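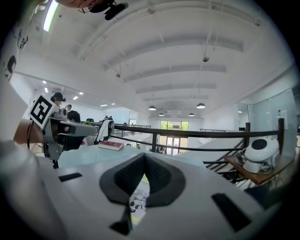
Under the Vault: Lighting and Ceiling Work in an Open-Plan Loft

By Socorro Restrepo

Loft offices are bought for the ceiling and then lit badly. The usual sequence is familiar to anyone who fits them out: the tenant signs for the height, the partitions come down, a lighting layout is copied from the previous floor, and six months later the people at the far end are working under desk lamps at noon.

A white vaulted ceiling makes the problem both easier and harder. The surface itself is a good reflector, and light thrown upward comes back soft and even. The curve, however, does not return it evenly along the section. The crown sits farther from the desks than the springing line, and a row of identical fixtures hung at identical drops will give different readings at desk height depending on where it runs.

Joaquim Lobo has been designing interior lighting for 20 years, most recently for the firm Barroso. His first step on any vaulted floor is to draw the long section, before the plan. "The plan tells you where the desks are," he says. "The section tells you how much air the light has to cross. Clients send me the plan and forget the other one exists."

Arches, bands and panels

Curved bands across a vault set the rhythm of the room, and most tenants want to keep them visible. That limits where anything can be fixed. Lobo prefers to place suspension points on the bands or centered in the bays between them, never a hand's width to one side. Small offsets are hard to see from directly below and very easy to see down the length of the room, where every fixture lines up against the one behind it.

Gray ceiling panels set in a repeating pattern are a separate matter. They are darker than the surrounding white and bounce less light, so a layout that depends on uplight has to be calculated with the panels included. On one floor Lobo reviewed, the original calculation had treated the entire vault as plain white paint. The schedule called for 32 fixtures. The corrected version kept the same number and moved 20 of them.

Panels also need access. A rigid fixture mounted tight under a panel joint means the fixture has to come down whenever the panel does. A suspended one can be swung aside on most systems, provided the cable has some slack above the mounting plate.

Tube and pendant

Long fluorescent tubes and dome pendants are often found in the same loft, generally from different years. The two can work together if they are given different jobs.

The tube is a linear source. It produces low shadow under the hand and suits benches, shared tables and any surface where small parts are handled. It should run parallel to the long side of the table. Set across it, the tube lights the middle of the work surface and leaves the ends short.

The dome is directional. A dark dome lets almost nothing out through the sides or top, so it contributes very little to the ceiling and should not be counted toward general light. Its use is to mark a place: a meeting table, a kitchen counter, a group of chairs. Four of them at the far end of a long room will draw the eye down its length, and the vault above them will stay dim unless something else is aimed at it.

Color temperature is where mixed systems usually fail. The test is simple. Lay a sheet of white paper under the tube, lay another under the pendant, and stand where both can be seen. If one sheet looks yellow, change the lamps in the pendants first. They are fewer and easier to reach.

The things that were there already

Sprinklers and sensors come with the building and take priority. A pendant hung close to a sprinkler head can interfere with the spray pattern, and the clearance must be checked against the local code before any hole is drilled. Sensors are less strict but more troublesome in daily use. An occupancy sensor hidden behind a dome will switch the lights off over a person who is sitting still.

Lobo marks all of these on the section in red and draws his fixtures last. He also asks for a lift on the day of marking out, and has lost that argument several times. Marking a vault from the floor with a laser is possible, but the dot stretches on the curve and the error grows toward the sides.

Cables and drops

Pendant cables in a vault should be ordered long and cut on site. Factory drops assume a flat slab. At the first fitting, hang the two end fixtures, level them against each other, and set the rest to a string line between them. The cable lengths will all differ where the row crosses the curve - this is correct.

Record each final length on the as-built drawing, with the lamp type beside it. Replacements can then be ordered without sending anyone up to measure.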